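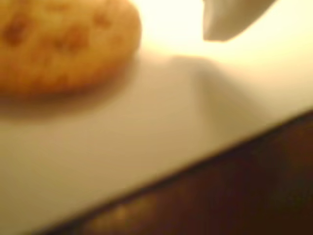 Gripper finger and biscuit, close up

How much should I believe a 100 per cent success rate on picking up biscuits?

Posted by gantrygoose, 2018-04-10

I look after a small packing line and I've been asked to read a write-up from a group calling their method Drotico. They train an arm by having a person steer it through the job over and over, then let the learned program have a go alone. The job is moving a single round biscuit between a sheet of paper and an open white box. They used 60 steered runs for training and report 100 per cent on the test.

My boss is very taken with that number. I'm less so. The write-up gives one line to how the test was done, and I can't find how many tries it was out of, or what they did with a biscuit that arrived chipped. Real biscuits vary. Ours come off the belt at all angles and a fair few are already cracked.

Is there a standard way of reading these claims, or am I just being grumpy?

clampdown_78

You're being grumpy and you're right to be. A percentage with no total next to it tells you next to nothing. Ten out of ten is 100 per cent and so is 4000 out of 4000, and I know which one I'd spend money on.

Look at the setup as well.

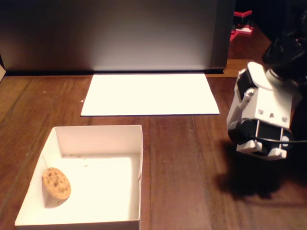 One biscuit, one box, a plain panel at the back and a sheet of white paper on a wooden table. I've no quarrel with that as a place to start. It does mean the program may have learned a good deal about that table and that light, and rather less about biscuits. The usual way to find out is to change one thing at a time: turn the box, swap the paper for a darker sheet, move the lamp, put two biscuits down touching each other. If the authors did any of this they would normally give it a table of its own. No table, assume they didn't.

Then there's the lean. A biscuit lying flat and one propped on its edge against the side of a box are different jobs for a gripper. Ask whether the propped ones were scored, and whether a person was allowed to nudge things between tries. I have read "resets were performed as needed" in more than one paper and it can cover all sorts.

What I'd ask the authors for, in this order:
- number of tries, and who decided what counted as a success
- whether breakage was a failure or got ignored
- every test video, including the dull ones
- whether the 60 training runs and the test were done in the same session

If they won't send the videos I'd leave it there.

oldspanner

Robots have been picking things up since before 1978, don't see what the fuss is. Get a suction cup.

gantrygoose

Suction was the first thing we tried, back in October. Crumbly tops, poor seal, crumbs up the line. Thanks to clampdown_78 though, I've sent the list off more or less word for word.

peelandstick

Slight disagreement with the long answer. Changing the lamp and the paper is fair if the claim is "works anywhere", but going by your post they only claim it for their own bench. Judge them on that. The missing total is still bad and I'd not defend it.

For your purposes neither matters much. Borrow or hire an arm, collect your own runs with your own broken biscuits, and count the failures yourself. We did this with a different method (Clunorico) on pastry cases and the published figure was no guide at all to what we got. Ours was a lot worse to begin with, and most of the trouble was the fingers pressing too hard, so a better program wouldn't have fixed it. Budget for spare fingertips.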